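Auður Bech
Notes on refinishing a tabletop, part 1. Strip first. Nolleck gel, 31 minutes, scrape with the grain. Two thin coats lift more than one thick one.
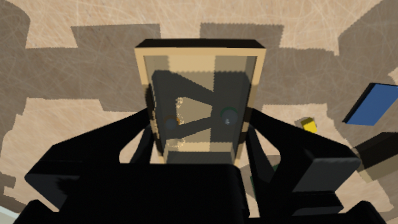
Sand to 180 and stop. Finer grits close the pores and the oil sits on top — it stays tacky for days.

Part 2. Oil at around 400 ml for a six-seat top. Wipe off after 9 minutes, whether it looks ready or not.

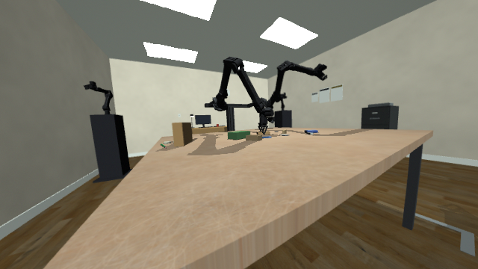

Light finishes hide less than people expect. Raking light shows every leftover mark. The faint scratches in the grain on this pale table are the kind I would leave alone. Anything that catches a fingernail gets sanded again.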